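The Case of the Gripper That Forgot Where It Was

Robots that work in houses have a tricky job. A factory robot does one thing in one spot all day long, but a house robot has to deal with mugs and boxes and bottles, and people keep moving them! To learn, it needs lots and lots of practice examples, and people can make those examples by picking things up with special hand-held grippers. A computer saves every little move.

One November, a team building a helper robot called Jellow had saved 2000 practice moves. Then they let Jellow try one by itself. Its job was to pick up a mug. Jellow rolled up to the counter, reached out very smoothly, and closed its fingers on nothing at all. Then it lifted that nothing into the air and set it down again, very carefully.

What went wrong?
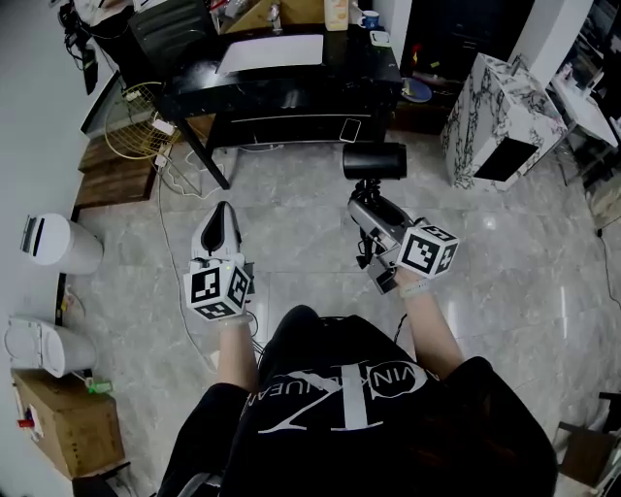
Rawiri Gilchrist, the team's bug hunter, started with the markers. A marker is a square pattern in black and white, a bit like a puzzle with big chunky pieces. A camera can spot it easily, and the computer uses its shape to figure out where the gripper is and which way it is tilted. Seen straight on, a marker looks square. Tip it away and it looks squashed. One flat marker can turn out of sight, so each gripper carries a white cube with markers on several faces — when one face turns away, another can take over. Pretty clever!

But every face has its own pattern, and the computer needs a list that says which pattern goes on which side. Rawiri checked that list, which lived in a program called Vustik. Two of the faces were swapped! Each time the cube turned from one of those faces to the other, the computer thought the gripper had jumped 5 inches sideways. Of course it hadn't moved that far. The saved moves were wrong, and Jellow had learned them perfectly. 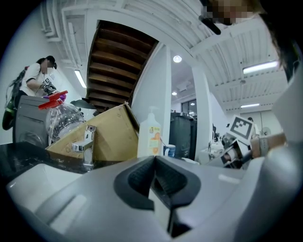
Fixing the list took a minute. Fixing the practice moves took a lot longer. Rawiri's boss, Glenys McKinnon, looked through all 2000 and found that 1000 of them had the jump in them. Those had to be worked out again with the right list.

She also added a safety rule. If the computer ever sees a gripper leap farther than a hand could really move, it stops saving and beeps. And Jellow got a rule of its own: if its fingers close and feel nothing between them, it has to stop and wait for a person. A robot arm that is sure of itself but in the wrong place could bump a hot drink, or somebody's elbow.

Try it yourself! Draw a different shape on each side of a small box. Ask a friend to turn the box slowly while you call out which side is facing you. Now swap two of the names on your list and play again. How long before you get mixed up?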